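Speaker notes - Lolari grasping talk
2021-02-28, second draft. Twenty-minute slot, so talk slower than last time.

## Opening (slide 1)

Good morning. Wait for the people at the back to finish choosing a seat.

I want to talk about picking up one object. I realise some of you have come from the session on autonomous mine trucks, and this is a bit of a step down in tonnage. The object is a blue pitcher. Our robot tried to pick it up 1,973 times last August, all in simulation, and I have opinions about most of those.

The method is called Lolari. The name doesn't stand for anything. We tried to make it stand for something the night before the submission deadline and the result was worse.

## The problem (slides 2-3)

- Parallel gripper, two fingers, closes in a straight line. Reliable, cheap to model, about as expressive as a clothes peg.
- Bottles and blocks suit it well. Most benchmark sets are heavy on bottles and blocks. Leave that one hanging.
- Open containers are harder. The body can be wider than the fingers will go, so the grasp has to be on the rim or the handle, and both are small targets.
- A grasp planner that scores every point on the object will happily tell you the middle of the opening is a fine place to close the fingers. It's symmetrical. It's well centred. It contains air.

Let the air line land. If it doesn't, move on quickly and nobody gets hurt.

## What Lolari does (slides 4-5)

Usual approach: propose a grasp, descend, close, find out. If it fails you go all the way back up and propose another one, having learned very little from the trip.

Ours adds a pause. The hand stops a short way above the object, and the planner re-scores its candidates from there, using only the ones it can reach by turning the wrist or shifting sideways. We call this the hover step. A reviewer called it "waiting", and I've come to respect that reviewer.
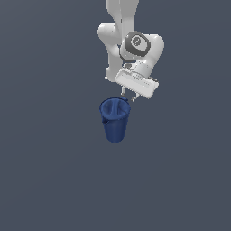 During the hover the candidates get sorted into two groups, and this is the part of the talk where people usually look at their phones, so say it plainly:

1. Rim candidates, where one finger goes inside the wall and one goes outside.
2. Feature candidates, anything that sticks out from the wall. Handles, spouts, lips. The planner doesn't know which is which and doesn't care.

Each group is scored against itself first, then the winners are compared. Before we split them, the rim candidates won nearly everything by sheer number. There's a lot of rim on a pitcher and only one handle. If you let every point vote, the handle loses the election every time.

Click through to the scoring equation. Don't read it out. Say the weight on wrist rotation was tuned by hand, because somebody will ask and it sounds better coming from me first.

## Set-up (slide 6)

Kusuma is our simulation environment. Bare flat surface, one arm, one object, even light. I'm aware this looks like a kitchen designed by someone who has only heard of kitchens. We wanted the clutter out of the way so that a failed grasp was the fault of the grasp. Clutter is a separate paper, and at this rate a separate career.

Each trial starts with the pitcher upright and turned to a random angle. The arm comes in from overhead, hovers, re-scores, rotates if it wants to, then goes down. 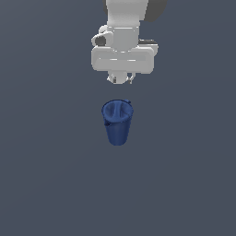
*Slide 6: the hand over the pitcher in Kusuma, with a clear gap below the fingers.*

Point at the gap between fingers and rim. That distance is the one parameter everybody asks about. Too high and the re-score is no better than the first guess. Too low and the hand can't turn without clipping the rim, which tips the pitcher, which in simulation can send it off at a speed no pitcher has ever travelled. We have a folder of these. I'm saving it for the dinner.

## Results (slides 7-8)

- Baseline is Gikley, our own older planner, so if I'm unkind about it I'm only being unkind to myself.
- Same 1,973 starting positions for both.
- Lolari failed on 182. Gikley failed on a good many more, and the bar chart is up there, so look at the chart while I have some water.
- We sorted the 182 by eye. Two kinds of failure cover most of them: the fingers straddle the spout and slide off, or the planner can't choose between two near-equal candidates and dithers until the clock runs out. I find the second one relatable.

What I'm not claiming: that it works on a real arm. We haven't run it on one. Simulated friction is very polite. I'd expect the spout failures to get worse on hardware, and I'd expect some new ones we haven't had the imagination for.

## Slide 9, if there's time

Hosix is the logging tool that came out of this. It saves the full candidate list at every hover, so you can go back and see what the planner nearly did. It's been more useful to the lab than the method has, a fact I'd like kept out of the grant report.

## Likely questions

**Why a pitcher?** It has a rim, a handle and a spout, and the mesh was already on the server. Mostly the mesh.

**How much time does the hover add?** Depends on the number of candidates. Go to backup slide 2, the timing plot. Apologise for the colours.

**Would a learned planner beat it?** Quite possibly. Offer to share the starting positions and the Hosix logs with anyone who wants to try. Mean it.

**Have you tried a mug?** Yes. Backup slide 1. Smile bravely.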